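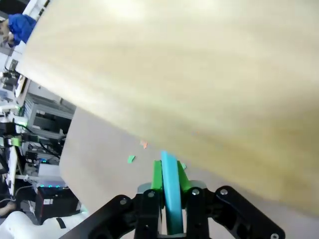 Desk clearing is the habit of bringing a work table back to a known state, usually at the end of the working day or between two tasks. It is practiced in offices, schools, libraries and homes, and it is older than most of the furniture on which it is done. The term covers the putting away of papers and tools, and also the removal of small waste. Small waste is the part most often forgotten: bright scraps that look like paper, orange or green, can stay on a pale gray surface beside a wooden tabletop when everything large has already gone. In a wider sense, the word is used for any rule which says what may remain on a table when its user leaves.

Terms

In English, "clearing" is normally separated from "cleaning". Clearing moves objects, cleaning removes dirt. Many workplaces use "clear desk" for the rule and "desk clearing" for the act. "Tidying" is a looser word and may mean only that objects are put in straight piles. In the handbook of the furniture maker Verbruggen, a desk is called "cleared" when a second person can sit at it and begin to work without moving anything that belongs to the first.

History

Writing tables with a folding or sliding lid made the question simple for a long time. The user closed the lid, and what was under it did not disturb the room. When flat open desks became common in large offices, the papers of each clerk were visible to all, and supervisors began to write rules for them. Early rules were mostly concerned with fire and with ink. Later ones were concerned with secrecy, and in this form they are still known today, with locked drawers and a last walk through the room.

Shared desks brought a third kind of rule. Where a table has no permanent user, clearing is a condition of the system and not a matter of taste. The insurance office Madden, which changed to shared desks in September and kept the old ones in a single corridor for comparison, set the daily clearing at 4 in the afternoon. The hour was disliked. It was too early for the people who received calls until the evening, and it was moved after complaints from the second floor.

Methods

Most written methods describe the same three steps in different order. Objects are sorted, then returned to their places, then the surface is wiped. The method taught by Evdokia Sarantis in her evening course begins with the wiping, which forces the user to lift every object at least one time. Her students call it the wet start. It is not suitable for tables with loose paper on them, and she asks that paper is put on a chair first.

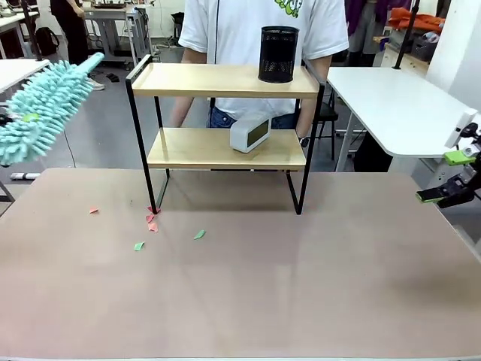
A second group of methods works with fixed places. Each object that is allowed to stay has a position, and all other objects must go. The number of allowed objects is kept low, but there is no agreement about how low. The Buvix guide for small offices permits as many as the user can name with closed eyes. Leire Aranda, in her lectures on school furniture, prefers a written list on the inside of a drawer, and she replaces the list at the beginning of each term.

Height is also used. Raised shelves, trays and wall rails take objects off the main surface without sending them out of reach. The advantage is that the table can be wiped in one movement. The disadvantage is that a shelf attracts things — letters, cables, cups — and has to be cleared by itself. Guides for libraries generally advise open shelves over closed boxes, so that a forgotten item can be noticed by the next reader.

In schools, clearing is tied to the bell. Pupils in younger classes are often given one kind of object each to collect, for example all scissors or all glue sticks. Paper waste is left for the end, and glitter, where it is permitted, is treated apart.

Effects

Claims about the effect of desk clearing on the quality of work should be read with care. A survey made by the stationery shop Trala among 200 customers asked if they felt calmer at a cleared table, and a large part said yes. The survey did not ask what kind of work they did, and the customers had come to the shop to buy storage boxes. Florence Girard repeated the questions with translators at a language school and received more mixed answers. Several of them kept dictionaries open on purpose and lost time in the morning finding the pages again.

The effect on lost objects is less disputed. Where clearing is done daily, keys and memory sticks tend to be found on the same day. It has also a use in the handing over of a task, when a person is ill or on holiday.

Criticism

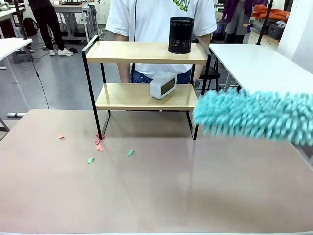

Nuria Llorente has objected that the rules are written for people whose work ends each day, and that an unfinished drawing or a half-sorted archive cannot be put in a drawer without damage to the order it already has. She proposes that such work should be covered with a cloth and left where it is, and that the covered table be counted as cleared.

Her proposal was adopted in part by some archives, where a cloth may remain for 14 days. Hugo Esteban considers this too long. In his view a cloth soon becomes a lid, with the same habits under it as in the old writing tables.

See also

Drawer (furniture)
Filing
Shared desk
Spring cleaning

Encyclopedia > Household and office > Habits > Desk clearing

Contact | Copyright | Back to top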